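Pladedeo Packing Room – Fruit Picking Cell, Line 2
Shift checklist with comments
December 7, 2020
Checked by: Farzana Begum
Countersigned: Amos Halvorsen

Mark each item OK, ACTION or N/A. Write the comment on the shift, not afterwards from memory.

SECTION A – BEFORE START

1. Emergency stops pressed and reset, both sides. OK.
Comment: The left-hand button is stiff. It works, but Mei Kapoor had to push it twice with gloves on. Reported to Lavley for the next service visit.

2. Floor marking visible and clear. ACTION.
Comment: Yellow line worn through by the pallet door. People who used to stand at the old hand-packing bench still cut across the corner out of habit. Repaint, and move the coat hooks to the other wall.

3. Gripper fingers checked for wear, with the arm locked off. ACTION.
Comment: Wear is to be written down even where grip is still good. White scratches and chalky marks on the upper face of the left finger, more of them near the inner tip. The right one is smoother. Wipe both down and look again at the end of shift.

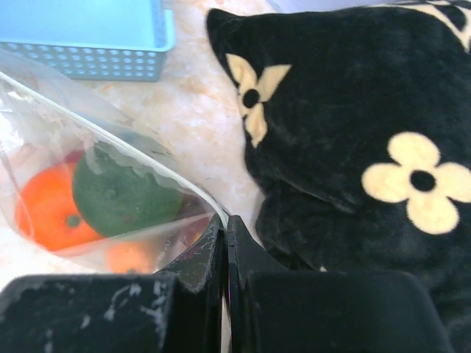

Who can take the arm out of service?
Anyone trained on the cell, at any grade. Press stop, hang the red tag and tell the shift lead. The shift lead can't put it back on until the person who hung the tag has been spoken to.

4. Bagged fruit. OK with comment.
Comment: Clear bags are still slower than single pieces. Two bags put aside for hand packing before the break. Dolores Quintanilla asks that these go to the end bench and not be left on the cell, as reaching in for them was how most of last month's stops came about. Agreed.

SECTION B – DURING THE SHIFT

5. Speed limit set to the trial figure of up to 12 picks a minute. OK.
Comment: Left alone all shift. The Escobar screen now shows the figure in large type, so it can be read from the bench.

6. Grip on soft and odd-shaped fruit. OK.
Comment: Watched with Bushra Talpur. Bell-shaped fruit held with a finger on each side and the stem upright, in among larger pieces including a mango. This is the sort of pick we want people to watch for a few minutes each hour – round fruit gives little trouble.

7. Job rotation followed, 20 minutes at the screen and then a change. ACTION.
Comment: Not followed after the break. One person stayed at the screen for 66 minutes because the others were busy with crates. Screen watching is tiring in a different way from packing, and sore eyes have come up at handover more than sore wrists lately. Rota to name a relief person for each slot.

8. Noise and lighting. OK with comment.
Comment: Quieter than hand packing, and people like that they can talk. The lamp over the cell puts bright glare on shiny skins, and fruit reflects in the floor of the container. Teron to be asked for a shade.
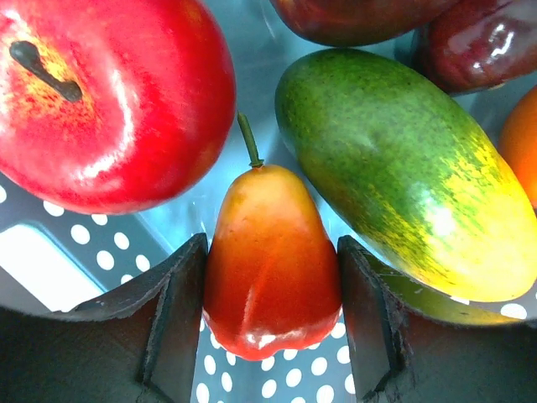 SECTION C – END OF SHIFT AND PEOPLE

9. Arm parked, power off, key returned to the board. OK.

10. Gripper fingers wiped and looked at again. OK.
Comment: Marks still there after wiping. No change in depth that I could feel. Leave open under item 3.

11. Handover spoken as well as written. OK.
Comment: Amos wants this kept. The night packers don't all use the screen log, and two of them have had no cell training yet.

12. Concerns raised by staff. ACTION.
Comment: Same question as before, whether bench hours will be cut in the new year. I have no answer to give and said so. Dolores would like the training places shared out by length of service. Passed to the office, reply wanted before the December rota goes up.

Open actions: items 2, 3, 7 and 12. Lamp shade and stiff button to be chased by Amos.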